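Playtesters wanted for Gorov, a turn-based role-playing game for PC

Barroso is looking for players to test the second half of Gorov, our turn-based RPG, before we lock the story and start on final balancing. The test takes place in December and is done from home, on your own computer. It is paid.

About the game

Gorov is a party RPG set in a salt-mining town that has been cut off for a winter. You lead up to four characters through the mine levels and the streets above them. Fights are turn-based on a small grid, and every character shares one pool of stamina, so a heavy attack by one person leaves less for everybody else. Outside of fights you talk, trade, repair equipment and decide who gets the heated rooms. Eusebio Aranda wrote the script and Somtochukwu Dauda designed the combat. The music is by Ainhoa Cantero.

The first half has already been through two rounds of testing. The second half has only been played by people who work here, and we know it too well to judge it. We want to learn where players get lost, which fights drag, and whether the ending makes sense to someone who made different choices from ours.

What you will do

You will get a build of the game and a save file that starts at the Vurier gate, with a written summary of the story so far. You play through to the end at your own pace. After each chapter you fill in a short form. If something breaks, you send a bug report with your save file attached. We will show you how to do this, and you do not need to have done it before.

At the end there is one video call with Nicanor Moya, who runs testing. He will ask about specific scenes and fights, so please keep notes while you play.

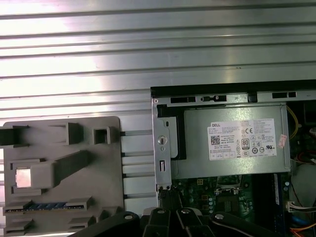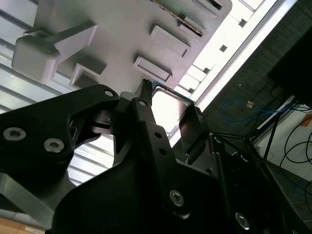
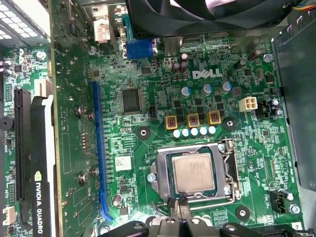
Who we are looking for

You should have finished at least one long turn-based RPG, old or new. You do not have to be good at them. We need people who play on the easiest setting as much as people who skip every healing item. We would also like to hear from players who usually read all the dialogue, including the optional conversations, as there is a lot of it in this half.

You must be 18 or older and able to write your reports in English. You cannot take part if you work for another game studio or if you write reviews for pay.

Your computer

The build runs on 64-bit Windows only. You need a keyboard and mouse or a standard controller, and a working internet connection for sending reports. Tell us your processor, graphics card and amount of memory when you apply. We want a mix, and older desktop machines are welcome. Laptops are fine if they can be left plugged in.

Pay and terms

Testers are paid $200 after the final call. Your name goes in the credits unless you ask us to leave it out. You will sign a confidentiality agreement before you get the build. It covers the story, screenshots, video and streaming, and it ends when the game is released. If you stop partway, you keep the right to be paid for the chapters you reported on.

How to apply

Fill in the application form on the Brillow page of our site. Brillow is the name of our testing program, and you only need to register once for all of our games. In the box marked "Games," list the last few RPGs you played and say which one you gave up on and why. Put "Gorov second half" in the subject field.

If you tested the first half, you may apply again, but most places will go to new players. Purificación Cantero reads the applications and will write to everyone, whether or not they get a place. Questions about payment or the agreement should go to her through the same form.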